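Teleoperation in der Simulation: Kühlschrank einräumen, Schritt für Schritt

Nachdem mich nach dem letzten Beitrag mehrere Leute gefragt haben, wie ich meine Demos eigentlich aufnehme, schreibe ich das jetzt mal ordentlich auf (danke an Willy Cuypers fürs Drängeln!). Ich steuere den Franka in der simulierten Küche mit einer 3D-Maus, eine Gamepad-Belegung geht aber auch.

1. Szene laden und die Tür gleich offen starten lassen. Das Türöffnen ist eine eigene Aufgabe, und wer beides in eine Demo packt, ärgert sich später beim Schneiden.

2. Geschwindigkeit runterdrehen. Ich hatte anfangs viel zu viel Tempo drauf und bin ständig gegen den Türrahmen gerauscht – Totalschaden, zum Glück nur virtuell.

3. Greifen, kurz warten, dann erst anheben. Die kleine Pause am Anfang hilft mir enorm, weil der Griff sonst gern verrutscht.

4. Den Greifer waagerecht ausrichten, bevor ihr in den Kühlschrank fahrt! Drinnen ist kaum Platz zum Drehen, und der obere Boden ist schneller im Weg, als man denkt.

5. Knapp über dem unteren Boden bleiben, langsam nach innen, absenken, Finger auf, gerade wieder raus.

6. Verpatzte Durchläufe sofort verwerfen. Von meinen 112 Aufnahmen habe ich 68 behalten, und bei den ersten 14 war ehrlich gesagt fast alles Murks.

Macht nach jeweils 10 Durchläufen eine Pause, sonst werden die Bewegungen schlampig und der Arm lernt eure Müdigkeit gleich mit. Wie ich die Demos fürs Training zuschneide, kommt im nächsten Teil.

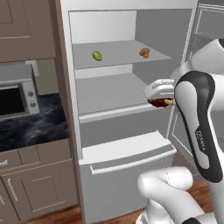

Schritt 5: mit einem riegelähnlichen Gegenstand im Greifer über dem unteren Boden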